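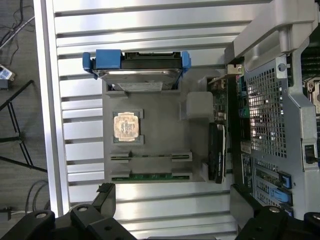 Gray tray, blue drive caddy, square chip in its pocket.

Trakska home chocolate grinder, the small one

Quick review before I have to get the kids. Had this since June, use it most weekends, so I think I can say something useful by now.

What it is: a little stone grinder for making chocolate from cocoa nibs. Two granite rollers on a granite base, steel drum, clear lid, one switch. You put in nibs and sugar, let it run, and a very long time later you have chocolate. Real chocolate. My own! I was stupidly happy the first time.

Size. The manual says 700 grams max and that's about what it takes before it starts complaining. I do less. A small batch grinds more evenly and I don't get the paste creeping up over the axle. If you want to make bars for a whole school fair, get the bigger model, this one will drive you nuts.

Noise. OK so this is the big one. It is loud. Not blender loud, more like a washing machine with a stone in it, and it goes on all day and all night. Mine lives in the laundry room with the door shut and a folded towel under it. Tried it in the kitchen once, gave up before lunch. In an apartment I would think hard about this.

First use. You have to run it with plain sugar and a bit of oil to clean the stones, then throw that out. Then do it again. The booklet mentions it once in tiny print on the back page so read the back page. My first sugar came out gray.

Beans. I buy organic nibs from Vlachou, already roasted, becuase roasting my own filled the house with smoke and the winnowing with a hair dryer put husks in every corner of the porch. Never again. Also tried the Prekus nibs, cheaper, bit sour for me but my husband likes them better. With milk powder you can't tell much difference. Dark, you can.

Warm everything first. Nibs in a low oven, drum too if you can. Cold nibs jam the rollers and the belt slips and you get a smell. Feed them in a spoonful at a time. I mean it, a spoonful. Takes me most of a TV episode to get them all in, and I keep the lid off for that part and a hairdryer handy to warm the sides.

Texture. Gritty after dinner, smooth the next morning. I usually stop at breakfast time, taste, and decide. Left it too long once and it got kind of gummy, and the flavor went flat. Taste as you go — that's half the fun anyway.

Tempering it does not do. Some of the ads sort of hint that it does. You still need a bowl and a thermometer, or you buy a separate machine like the Plenditis, which I've borrowed from my friend Mirjam Hoekstra and liked a lot, but it costs more than the grinder. Without tempering your bars go streaky and soft. Still taste great. We eat the ugly ones first.

Cleaning. Ugh. Scrape out what you can while warm, then hot water and a brush, then dry the stones completly before putting away. No dishwasher. I leave the rollers on a rack by the window overnight. If I'm making the same thing again the next day I skip the wash and just scrape.

Stuff that broke: the lid latch. Small plastic tab, snapped in the second month. Wrote to Trakska, they sent a new one free, took a while but no arguing. Belt still fine.

Is it worth the money? If you just want to eat good organic chocolate, no, go buy good organic chocolate. The nibs alone cost me more than a decent bar does. But if you like messing around — less sugar, a bit of cinnamon, coconut sugar instead of white (good, slightly sandy, grind it longer) — then yes. I've had ice cream makers and bread machines that got used three times and went to the garage. This one gets used.

Four stars. One off for the noise and the latch.

Will add my milk chocolate recipe in the comments when I find the paper I wrote it on.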